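Khurana Rugby Club – Players and Helpers Wanted for the New Season

Last updated: September

We're putting together a second women's side, and we'd love for you to be part of it. Last season our one women's squad got so big that people were driving 40 minutes to practice and then standing on the sideline waiting for a turn. That's a good problem to have, but it's still a problem, so the club voted to enter a development team in the Jultico League this fall. We have 11 players signed up already and we need a lot more than that!

You don't have to have played before. Really. Most of our current first team came from soccer, wrestling, track or nothing at all, and two of our best tacklers had never touched a rugby ball before they were 30. If you can jog a lap of the field and you like being outdoors with a noisy bunch of people, come along.

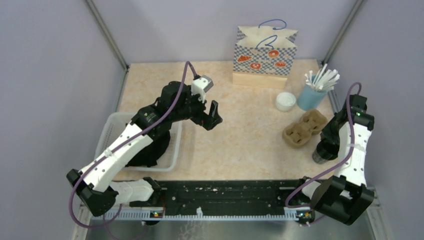 Practice is twice a week at the Clolis Road fields, starting at 6:30 in the evening and finishing by 8. The first half hour is always ball skills and footwork, then we split up by experience. New players spend their first month learning to tackle and fall safely on the mats before they go anywhere near full contact, and nobody plays in a league match until the coaches have signed them off. We're strict on this and we won't rush you – some people are ready in five weeks, some take until the spring, and a few decide they'd sooner stick with touch rugby, which we also run.

What we're looking for

Players, 18 and over. Any size, any speed. We're short of props and locks in particular (tall people, strong people, please get in touch), and we could use a scrum-half who enjoys talking. Matches are on weekends, about half of them at home, and we carpool to the away ones.

An assistant coach for the new side. This is a part-time paid position, nearly 10 hours a week through the season including match days. You'd be working under Ramesh Pathak, our head coach, who will plan the season with you and then let you get on with it. We'd like someone with a Level 200 certificate or the willingness to get one in the first few months (the club pays). Experience with adult beginners matters more to us than how high you played yourself.

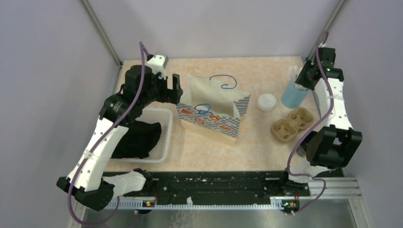 A team manager. Unpaid, I'm afraid, but you get a club jacket, free entry to the end-of-season dinner and a say in everything. The job is mostly messages: who's available, who needs a ride, what time the bus leaves. If you're the person in your family who books the vacations, you'd be great at it.

Match-day helpers. Two hours here and there. Water, touch judging, the grill. Parents and partners very welcome.

What it costs

Dues are $58 for the fall, and that covers your insurance, your match jersey and as much post-game chili as you can eat. Students pay half. If money is tight, tell Ramesh and we'll sort it out quietly. You'll need your own cleats and a mouthguard, but please don't go and buy everything before your first session.

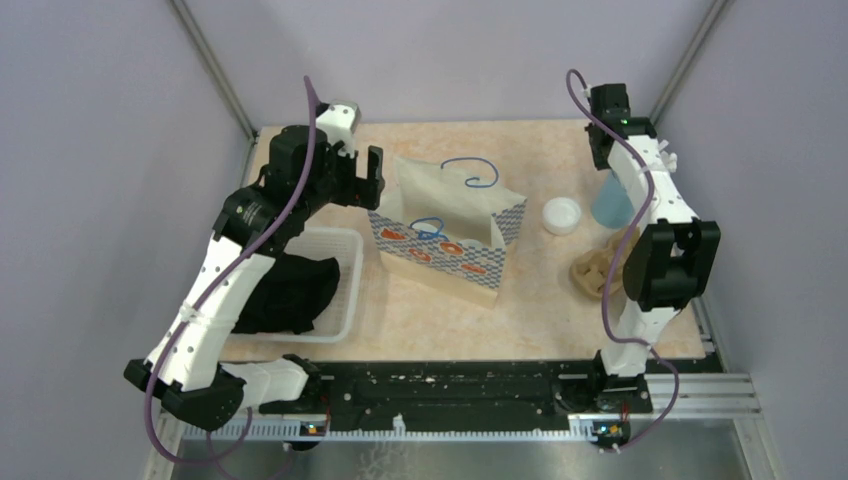 We keep a kit swap going all season, and it's how most new players get their first pair of cleats. Ivo, who plays flanker for the men's side, looks after the shelves in the clubhouse and knows what sizes are in. Bring anything you've outgrown or replaced, washed please, with the size written on the outside. A paper bag like the one on the table is fine for shorts and socks, but cleats should go in something stronger, as the studs go straight through. Scrum caps and shoulder pads go especially fast.

How to join in

Players can just turn up to any practice in September. Wear shorts and a shirt you don't mind getting grabbed, bring water, and ask for Ramesh at the gate. Your first three sessions are free.

For the coaching job, send a page or so about yourself and the names of two people who've seen you coach to the club at P.O. Box 1678, or hand it to Ramesh at practice. We'll invite everyone we're considering to run a 20-minute drill with the squad and stay for food afterward.

Managers and helpers, come find any of us on the sideline. We can't wait to meet you!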